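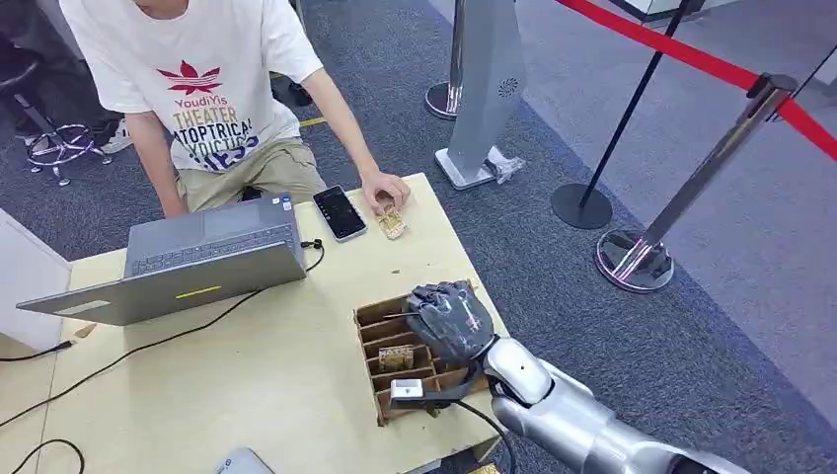 Cinddale Loan Words

A word list and reading-frequency table for the Zilitari collection of amateur stage scripts. Maintained by Přemysl Mikuš. Current release: 2022-05-05.

Contents

The release holds 386 entries taken from 208 one-act scripts. Each entry is a word or short phrase that entered the scripts from another language and was kept in its original spelling by at least one playwright. Names of characters and places are excluded, with the exception of names used as common nouns.

Files

entries.tsv — one row per entry, tab-separated, UTF-8
scripts.tsv — one row per script, with decade, number of acts as printed, and number of speaking parts
variants.tsv — spellings that were merged into a head entry
notes.txt — remarks on individual entries, in no fixed order

Fields in entries.tsv

id: integer, stable between releases. Deleted ids are not reused.
head: the form chosen as the main spelling.
source_lang: three-letter language code. The value und means the source was not settled.
pos: part of speech, as used in the script and not in the source language.
n_scripts: number of scripts in which the entry occurs at least once.
n_total: total occurrences, stage directions included.
in_directions: 1 if the entry occurs in stage directions, otherwise 0.
italic: share of occurrences set in italics, from 0 to 1. Empty for scripts that survive only in typescript, where underlining was used inconsistently.

How the entries were collected

Scripts were scanned, passed through Hernix for text recognition, and corrected by hand against the printed page. Stage directions and spoken lines were tagged separately. Candidate words were then pulled by comparing each script with a general English word list. Anything not on the list was read in context and either kept, merged with another spelling, or dropped.

Dropped candidates were mostly misprints and dialect spellings. Dialect spellings of English words are outside the scope of this list, even where the spelling hides an older borrowing.

Diacritics

Original marks are kept in head and stripped in the search column of variants.tsv. The dotted and dotless i caused the most trouble. The character name Işık, used in one script as a nickname for a lamp, is entered as a common noun and appears in the printed text with three different spellings. Two of those are typesetting errors but are listed as variants anyway, so that a search on the printed form still finds the entry.

Do not lowercase the head column with a default locale. Use the source_lang value to pick the rule, or work from the search column.

Known problems

Coverage by decade is uneven. The collection was built from donations, and the earliest scripts are short and few. Counts should not be compared across decades without dividing by the word totals in scripts.tsv.

16 scripts lack a title page. Their decade is inferred from the printer's address or from prices named in the dialogue, and the decade_src column reads inferred.

French entries are over-counted in stage directions. Terms such as entr'acte and tableau are printed as running heads in some editions, and the heads were not removed before counting in 9 scripts. The affected rows are marked in notes.txt.

Musical terms were treated inconsistently up to the February release. They are now kept when spoken or printed in a direction, and dropped when they appear only above a line of music.

Changes in this release

Merged doubled entries for matinee and matinée.
Added the italic column.
Moved source remarks out of entries.tsv and into notes.txt.
Corrected line endings in scripts.tsv, which broke the import in some spreadsheet programs.

Use and terms

The tables may be copied, changed and redistributed with credit to the Zilitari collection. The scripts themselves are not included. Several are still under copyright, and requests for reading copies should go to the rights holder named in scripts.tsv where one is given.

Corrections are welcome. Please quote the entry id and the script number, and include the full line in which the word occurs.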